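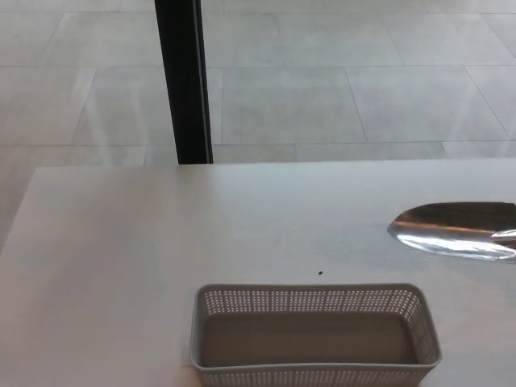

Drallar 回复：
先说结论，第4条我不同意。"每次开始前台面必须清空，只留任务物体"，按字面执行，连筐都算违规，因为筐是容器，不在你们的物体表里。条文要先把"任务物体"和"容器"分开定义，再谈清空。

楼主 sandhu_lab
接受。修订稿第4条改为：台面上只允许出现任务单列明的物体和容器，其他一律移走。容器初始状态为空，开口朝上，长边与台沿平行。
顺便把现行稿贴全，方便大家逐条提：
1. 任务单先于摆放，不得先摆后补。
2. 每段开始前检查头部视角，容器和目标物须在视野内。
3. 带刃物体单独编组，不与其他物体混录。
4. 见上。
5. 台面残留物处理，待定。
6. 每20段复核一次初始摆放。

灰格子
第2条的"在视野内"太松。目标物露出一半算不算？我们组的做法是分两级：完整可见、部分可见，都能录，但要标注。只写"在视野内"，两个操作员会给出两种判断，后期没法筛。

Golance
同意分级，不同意都能录。刀具这类东西，柄的位置直接决定抓取方案，柄在视野外就应该重摆。部分可见的样本留给专门的遮挡任务。

灰格子
重摆的代价你算过没有？上一批369段，按你的标准要退掉73段。退回去重录，初始分布就被人为收窄了，全是摆在正中间的。这种数据训出来的策略，东西一靠边就不会动。

Golance
分布应该由任务单控制，不应该靠操作员随手放。要边缘样本，就在任务单里写明边缘位置和数量。这是两件事。

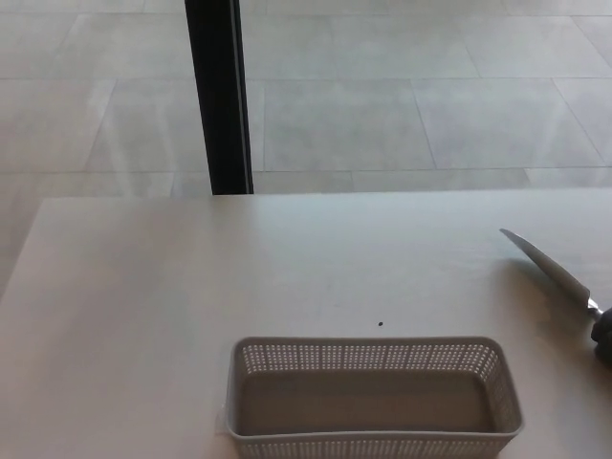
另外第3条我补一点。带刃物体只写"单独编组"不够，至少还要规定三项：刃口朝向、刀尖与操作员站位的关系、人手进入工作区之前机械臂处于什么状态。我们内部的写法是，复位刀具时机械臂必须停在退避位并切断使能，仅暂停程序不算停机。站位在任务单上画出来，刀尖不得指向站位。

楼主 sandhu_lab
使能这一条采纳，列为3.2。刀尖方向列为3.1，但只约束初始摆放，执行过程中的姿态不归这份规范管，归风险评估。

Drallar 回复：
3.2建议加确认动作。口头喊"已断"不可靠，应由复位的人自己看指示灯，再伸手。我们6月修订时就是改的这一句，原来写的是"确认机械臂停止"，谁确认、怎么确认都没写。

路过的标定员
第5条为什么待定？碎屑、黑点、水渍，统一要求擦掉就完了。固定位置的小黑点会成为隐性的定位标记，模型可能拿它当参照。整批里点都在同一个地方，换张桌子性能就掉，查都不好查。

灰格子
反对统一擦掉。真实厨房台面不可能一尘不染。擦得太干净也是一种偏差。

路过的标定员
那就随机化。要么擦，要么每隔若干段换位置，不能放着不动。我反对的是固定不变，不反对有脏东西。

Shazia Gondal
补充一个可操作的写法，供楼主参考："台面残留物每段开始前检查。直径小于5毫米且不影响抓取的，可保留，须在日志中标记；同一残留物连续保留不得超过20段。"20段正好和第6条的复核周期对齐，操作员不用记两个数。

Golance
5毫米怎么量？操作员不会拿卡尺。改成"小于筐壁网孔"之类的现场参照更实际。

Shazia Gondal
网孔尺寸随筐的型号变，写进规范就等于把筐也锁死了。可以发一张印好圆点的对照卡，放在工位上，不进入视野。

楼主 sandhu_lab
对照卡可以。第5条按 Shazia 的文本写入，删掉"待定"。第2条分歧还在，我先按两级标注写，带刃物体例外，柄部必须完整可见。Golance 和灰格子各退一步，行不行？

灰格子
带刃例外我没意见。其他物体不能默认退回。

Golance
保留意见。至少要求部分可见的样本单独出统计，每批报一次比例，超过任务单设定值就停录检查。

楼主 sandhu_lab
统计可以加，阈值由各组自己在任务单里填，规范里不给数。第6条还没人提，复核由录制的人自己做，还是换人做？

Gondico
换人。自己复核自己的摆放，45段以后基本就是走过场。

路过的标定员
小组只有两个人的时候怎么换？建议写"宜换人"，不要写"应"。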